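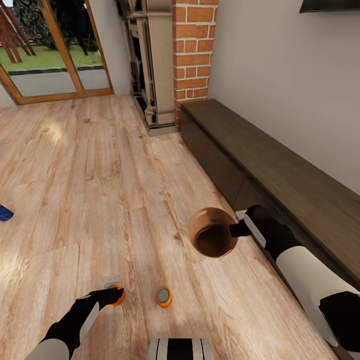 Last edited: November, a Wednesday, late evening

Hard water and the kettle, part two

The first part of this covered the test strips and why I stopped trusting them. I have now moved to drop titration, using the Swati kit, and the numbers have settled down enough to be worth writing up.

The method is simple. Fill the tube to the line with cold tap water, add the buffer, add the indicator, then count drops of titrant until the colour goes from pink to blue. With the normal sample, each drop is worth 20 mg/l as calcium carbonate. The kit also allows a double sample, which halves the step, but the tube is narrow and hard to swirl when that full, and I found the end point more difficult to judge. I use the normal sample and accept the coarser reading.

Some points on technique, as the leaflet is thin.

Run the tap before sampling. Water that has stood in the pipe overnight gave me a slower, muddier colour change. I suspect copper from the pipework interfering with the indicator, but I have not tested that on its own.

Hold the bottle upright. At an angle the drops come out smaller and the result reads high.

Swirl between drops, and go slowly near the end. There is a purple stage which is easy to mistake for blue. If you are unsure, write the count down and add one more drop. If the colour does not shift, the earlier count was right.

The supply in Vavcombe comes off chalk and is hard all year. My readings have stayed within one drop of each other since I began, so I see no point in testing weekly and have dropped to once a month.

Now the kettle. Most of the scale is temporary hardness, meaning calcium bicarbonate that breaks down on heating and leaves calcium carbonate on the hottest surface. In my kettle that is the base plate. Permanent hardness, mostly sulphates, stays in solution at boiling point and contributes little unless you let the water boil away. The kit I have measures total hardness only. To split the two you need an alkalinity test as well, and I have one on order.

For descaling I tried two things: a Jeleck sachet and plain citric acid from a tub. The sachet lists citric acid as its main ingredient, so similar results were to be expected. I weighed the dry kettle before and after each treatment. The scales read to the gram, which is poor for this purpose, and the two treatments came out the same within that limit. The tub is much cheaper. I use warm water, not boiling, as calcium citrate is less soluble when hot and can leave a white film that is harder to shift than the scale was. Add the powder after the water has cooled a little, leave it until the fizzing stops, rinse twice.

Vinegar also works. It is slower and the kitchen smells of it until the next day.

I was asked about jug filters after part one. The Flornis jug does reduce hardness when the cartridge is new. The effect falls away well before the cartridge change date, at least with water like ours, and the indicator on the lid is only a timer. It has no means of knowing how much water has gone through or how hard it was. If you use one, titrate the output now and then and change the cartridge on the result.

I have not looked at magnetic or electronic conditioners and do not plan to. A hardness titration would not show a change in either case, as the calcium is still there, so it would need a proper comparison of scale mass on two identical heaters, and I have one kettle.

Still to do: the alkalinity test, a better set of scales, and a reading from the outside tap, which may be on a separate branch from the kitchen.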